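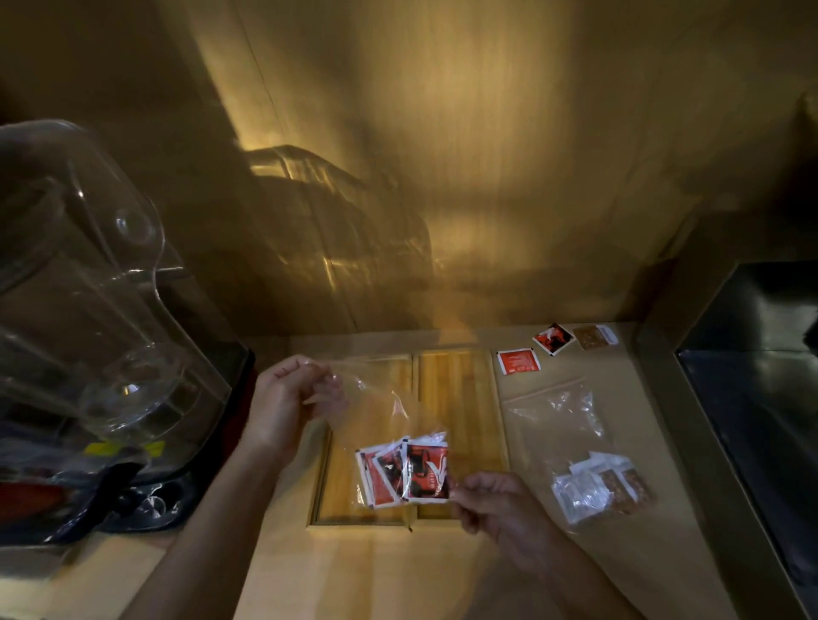

Notebook: sachet packs and the countertop corner

Last updated: July, 4:51 pm

Picked up where Kohei left off this morning. The goal for the week is to get the sachets out of the big drawer and into small clear bags, so that whoever is cooking can grab one bag and have what they need for a batch. I love this job. It sounds dull and it's strangely satisfying once you get a rhythm going!

Three sachets to a bag is the number I'm sticking with. I tried four yesterday and the bag gets fat at the bottom and won't lie flat in the tray. With three they slide over each other into a little stack and you still have lots of loose plastic on top to fold over or twist. Kohei wanted two, for people cooking alone, and I said we can make a few of those at the end if there are bags left over.

How I'm doing it now:

Hold the bag by one top corner with the left hand, drop the sachets in, then take the bottom edge with the right and give it a shake so they all settle low. Keep it over the cutting board while you do this. The sachets are slippery and on the bare counter they skate off toward the wall, but the board seems to slow them down (could be my imagination, Kohei says it is). The two-tone board is the good one for this, nice and wide. Please don't chop onions on it until the bags are finished. I had to scrub it twice on account of the salsa.

The bags — these are the thin ones from Cletell, the box of 28. They crinkle like mad and they stick to themselves, so rub the top between finger and thumb before you try to open it. Blowing into them works too but please don't, it's food. The thicker Truria bags open more easily, and I'd still choose the thin ones because you can see what's inside without turning the bag over. The red-orange on the sachets jumps right out at you. I could spot one from the other side of the room.

Blender stays on the left end of the counter for now. I moved it to the shelf on my first try and then spent the whole afternoon fetching it back for the sauce tests, so it lives there, jar on, and we work to the right of it. There's enough room if you keep your left elbow in. Mirta, if you'd like it gone, tell me where to and I'll do it, only not the shelf!

Problems today:

- Two bags split along the bottom seam when I shook them. Both came from the top of the box, so it may just be that end got squashed. Set them aside, don't reuse.
- One sachet had a bent corner and I put it in the cooking jar for tonight.
- Folded tops spring open again by themselves. A twist holds better than a fold. Haven't tried the paper ties yet, they're somewhere in the Rusum box under the sink.

Kohei asked how long the whole drawer will take. I timed a run after lunch and came out at 51 seconds for 4 bags, and that included dropping one. I was thrilled with that. It'll get slower once there are ties to deal with, so don't hold me to it.

Note to self on labels: small, and up near the top of the bag so the sachet fronts stay visible. Masking tape leaves a gummy strip on this plastic. The white dots from the Figueroa pantry kit come off clean, I tested one and left it on overnight. Write on the dot before you stick it down, the pen goes right through the plastic otherwise and makes a hole.

Next: find the ties, do a full tray, see if the tray fits in the upper cupboard standing on its side. If it does I'm going to start on the tea as well. Mirta has already said no to the tea — I'll ask again when she sees the tray.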